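Two marble-pattern tables and a cutlery layout
16/05/2021

The second table arrived in April and has now been level for long enough that I trust it. Both are the same model: square top, black metal legs, a crossbar under the top joining the legs, and a thin red edge band. The printed pattern is pink and cream marble with some rust orange, crossed by dark red veins. I would not have picked it. It was the only finish Naltik had two of in stock.

What follows is mostly notes for myself on leveling, cleaning and place settings.

1. Leveling

The floor in the back half of the room falls toward the window. On the first table I used folded card under one leg, which compressed over two weeks and had to be redone. Felt pads from Vureck hold their thickness better. One pad under the low leg removed the rock completely. A second pad brought it back in the other direction, so the correct number is one.

Check the level on both diagonals. A single reading along the near edge told me the top was flat when it was not, and a full cup of water on the far corner showed the error quickly.

The crossbar does most of the work of keeping the legs square. Its bolts had loosened slightly on the older table. I tightened them with the top upside down on a blanket, then checked again after 90 minutes with weight on it. No movement.

2. Cleaning

The pattern hides crumbs and hides tea fairly well. It does not hide grease, which shows as a dull patch when the light is low. Warm water with a little dish soap removes it. The spray sold by Achari left a film that took longer to wipe off than the original mark did, and I have stopped using it on these tops.

The edge band needs separate attention. Dirt collects in the line where the band meets the top surface. A soft toothbrush run along the joint once a month is enough. Do not let water stand there.

3. Layout

I wanted a fixed place setting that anyone could repeat without measuring. The current version has fork, spoon and cup in one row on the near half of the table, left to right in that order. The fork lies with its tines toward the far side and the spoon has its bowl facing the same way. The cup is the magenta-purple plastic one, set close to the front edge. Three small white square labels run along the far edge, evenly spaced, at left, middle and right. 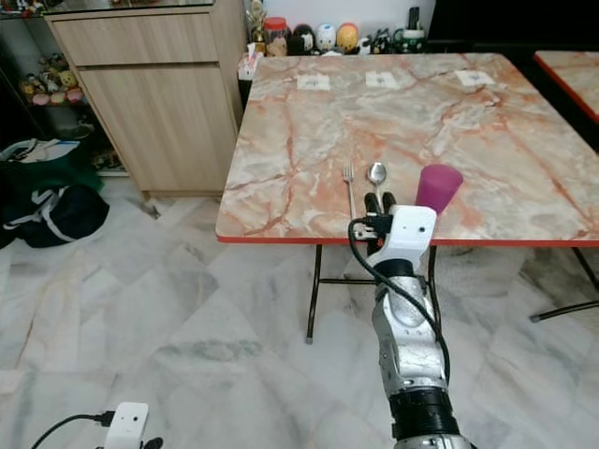 4. Problems with the current layout

The cup is too near the edge for my liking. Plastic is light and the taper makes the base narrower than the rim, so a sleeve will take it over. I plan to move it back by the length of the spoon bowl and see whether it is still comfortable to reach.

The labels are plain paper and will not survive the cleaning routine above. Wovby sells a wipeable version in packs of 342, an odd quantity and far more than I will ever use. I may cover the paper ones with clear tape first. The print on them is faint anyway and I would like it darker.

Knives are left out for now. Adding one means either closing up the gap between fork and spoon or pushing the cup further right, and I have not decided which.

5. Still to do

Pad the second table to match the first, so the two tops sit at the same height when pushed together. Measure the gap between the edge bands once they are touching. Replace the remaining card shims. Find out whether the red band can be bought by the meter, as one corner on the older table has started to lift.

We use cookies to remember your settings and count visits. Accept / Manage

Contact | Archive | © 2021 All text by the author | Back to top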